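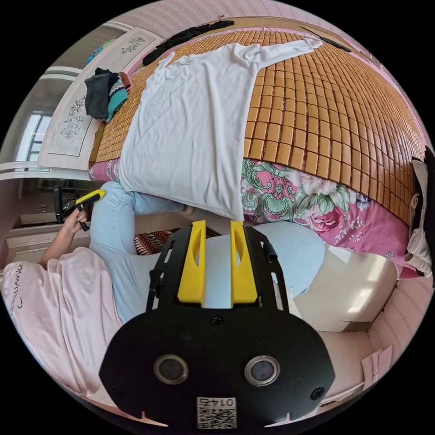

Should a small team pay for a paired hand gripper kit before it owns a robot that can use the recordings?

In most cases it should, provided the team knows which household job it wants done and has people willing to do that job over and over with a tool in each hand.

I have held that opinion since April, when our shop in Brisum finished a rental of the Dresgate two-hand kit. I had expected to come out against it. The price is high for what arrives in the case, the software is thin, and the sales page talks too much about general skill. After 200 recordings of laundry work I think the kit is worth the money for a certain kind of buyer and a waste for another, and the sales page doesn't help either of them figure out which one they are.

Dresgate sells the tools as a pair. You hold one in each hand and do the job with the fingers of the tool and none of your own. The recording goes off to be cleaned and lined up in time, and you get back a file that a two-armed robot can be trained on. You can do this part yourself or buy the Zemina plan, where Dresgate does it for you. We did it ourselves for the first week and then bought the plan.

Take a T-shirt. With bare hands a shirt is folded before you have thought about it. With two grippers you have to choose a spot, pinch it, pull with one side while the other side stays put, and let go at the right time. People who are quick with laundry are slow with this at first. They try to flatten the cloth with the back of the tool. They pinch too much cloth at once, or they catch the layer below and drag the entire shirt along. Our first 20 recordings were no good to anyone, and I would tell any buyer to plan on throwing out that many per person. 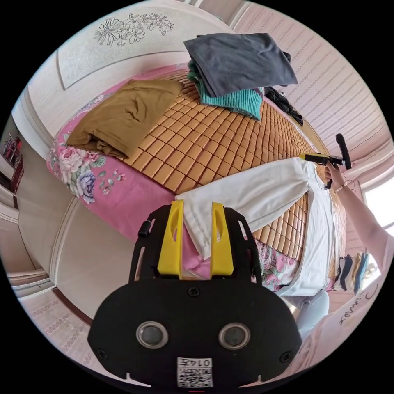
The long sleeve is harder than the short one by a wide margin. There is more loose cloth to bring in, and the tool that brings it in tends to cross the path of the other. A robot with two arms on one base will have more trouble with that crossing than a person does, and this is my main complaint with hand-held kits of every brand. A person leans, twists at the waist, or reaches over from the side of the bed. The recording keeps where the tool went. It doesn't tell you whether your robot's shoulder can get there. Dresgate offers a check for this in the Zemina plan, and it flagged a good share of our takes, but you find out after the work is done. I would rather have a beep in the tool.

The other kit we looked at was the Vestergaard. It's lighter, and the grip is easier on the wrist over a long afternoon. It also comes as a single tool. You can buy a second, but the two don't share a clock, and we lost most of a Monday trying to match them up by hand. For wiping a counter or putting cups on a shelf I would take the Vestergaard and keep the difference in price. For cloth I wouldn't consider it. Nearly everything you do to a shirt needs one side held while the other side moves.

The strongest case for the Dresgate is where you can take it. A robot arm on a stand stays in the room where you bolted it down, and whatever it learns, it learns on that table under those lights. The kit goes into a bedroom. People fold on beds. They fold on a mat or a blanket or straight on the sheet, beside the rest of the wash, with sun coming in one window. If you want a machine to fold in homes, the practice should come from homes, with the patterned sheets and the dark pile in the corner left where they were.

I know people who clear everything away before they record. I think they're wrong. Their files look better and train faster, and then the machine meets a rose print and does something foolish with it. We ran both ways. The model trained on tidy takes did well in our shop and badly on a bed. The one trained on the bedroom takes did a little worse in the shop and much better on the bed. That was a small test, and I wouldn't hang a purchase on it alone, but it went the way I would have guessed.
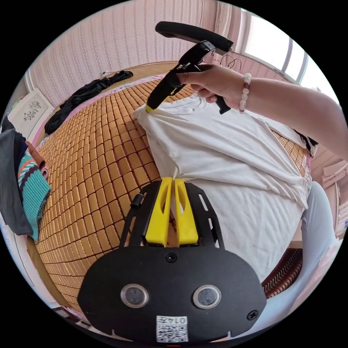 White cloth on a light surface is a separate problem. The folds are hard to tell from the shadows, and the software sometimes loses the hem. Dresgate's answer is more recordings. Their guide says 500 for a garment type, and the plan is priced with that number in mind. I think a buyer should start well short of it. Record 200 good ones, train on them, look at where the model fails, and then record only the failures. We found that our model did fine with the body of the shirt and fell apart at the collar, so every take we added began at the collar. More of the same would have cost us a month.

The fingers deserve a word because they wear. The soft yellow pads on ours lost their bite on thin cotton near the end of the rental, and we didn't notice until the pinch started slipping in the takes. Replacements are sold only in sets for both tools. Buy a set with the kit. Also put the number from each tool's label in your notes at the start of a session. We mixed up left and right twice, and the files came back mirrored.

The tool gets heavy. Dresgate lists a full session as two hours, and our people were sloppy well before that. We went to short turns with a change of hands between them. The recordings got shorter too, and cleaner. A buyer who budgets labor by the listed session will run over.

So the buyer I would send to Dresgate is a team with one cloth job, a real room to do it in, and enough patience to throw away a lot of early work. The buyer I would send elsewhere is the one who wants to try a bit of everything. For them the pair is too costly, and the second tool will sit in the case most of the time. I would also keep away from the Zemina plan for the first week, even if you mean to buy it later. Lining up your own files is dull, but it's the quickest way to learn what a bad take looks like.

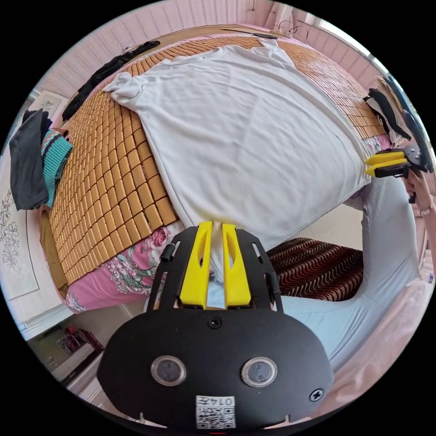

A reader of an earlier version of this piece wrote to say that I was too easy on the price. Rental plus the plan plus spare fingers comes close to the cost of a used arm, the message went, and a used arm can at least be tested the same day you teach it. The same reader thought that any shop without a robot was buying recordings on faith.

I take the second point more seriously than the first. An arm bought cheap is still one arm, and you need two, plus a stand, plus someone to keep them running. That bill passes the kit's quickly. But the wait between recording and testing is real, and we were lucky to have a shop nearby that let us run our files on their machine. Without that I would have kept folding for weeks with the collar problem in every take. If you have no robot and no access to one, arrange some test time before you sign for the rental, and ask Dresgate to put it in the contract. They agreed to one day for us when we asked about renewing. It isn't on the price sheet.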